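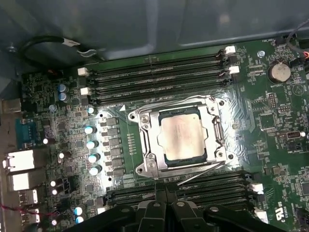 Saron Wako wrote in to ask whether it's true that you can put a cooler straight back on over last year's paste, as long as you press hard enough. The old edition of this guide more or less said so. We don't believe it, and the section has been rewritten.

Home | Guides | Workstations | Parts | Contact

This site uses cookies to remember your settings. Accept | Manage choices

Section 3. Cleaning the processor and refitting memory

Applies to the Havutier workstation, board out of warranty or not. Revised 14/02/2020.

Plenty of guides will sell you a special kit for this job. The Lultent kit has two little bottles and a cloth, and as far as we can tell it does what plain isopropyl alcohol and a coffee filter do. Buy it if you like the box.

Before you start

Shut down, switch off at the back, pull the power cord. Touch bare metal on the case before you touch the board. Wrist straps are fine too, provided you clip the other end to something, and a surprising number of people don't.

CAUTION: Look over the case floor for stray screws and take them out now. A small screw that rolls under a board can short it when the power comes back.

Cleaning

1. Lay the case on its side so the board faces up. Move any cable ends clear of the socket.

2. Leave the processor clamped in its socket, with the metal frame closed and the lever down. Older guides tell you to lift it out first. We see no point, and bent contacts are a high price for a cleaner edge.

3. Put a little alcohol on the filter. Don't pour it on the processor.

4. Wipe the metal lid from the outside toward the middle. A faint cloudy film is the usual leftover after a first pass. Fold to a clean patch and go again until the filter picks up no more gray.

5. Let it dry with the case open. Skip the hair dryer.

NOTE: If paste has crept over the edge of the lid, use a cotton swab and go slowly. Some people scrape at it with a knife. We would keep the knife in the drawer.

CAUTION: If you do have to remove the processor, find the small triangle printed beside the socket and match it to the one on the processor's corner. It should drop in under its own weight. If it needs a push, it's wrong.

Refitting memory

6. Open the white latches on the slots you plan to use. There is a bank of slots on each side of the socket. Check the chart inside the side panel for which to fill first – and trust the chart over the forum posts.

7. Line up the notch in the module with the key in the slot. Press down evenly at both ends until the latches close.

8. Apply fresh paste and fit the cooler as described in Section 4. Tighten opposite corners a little at a time.

NOTE: If the screen shows code 1121, reseat the modules before you order new ones. The code is supposed to mean bad memory. In our experience it means a module that isn't all the way in.

Comments (4)

Babić: Used 66 percent alcohol from the drugstore because that was what I had. Took longer to dry, no harm done as far as I can see.

Fultetwood: Step 2 is fine until you need to read the model number off the underside of something. Otherwise agree.

deskfan200: So how much paste? Every guide says "a pea" and I have seen some very different peas.

Saron Wako: Thanks for changing it. Cleaned mine properly last April and I still can't say the temperatures moved much, but I'm not going back to the pressing hard method.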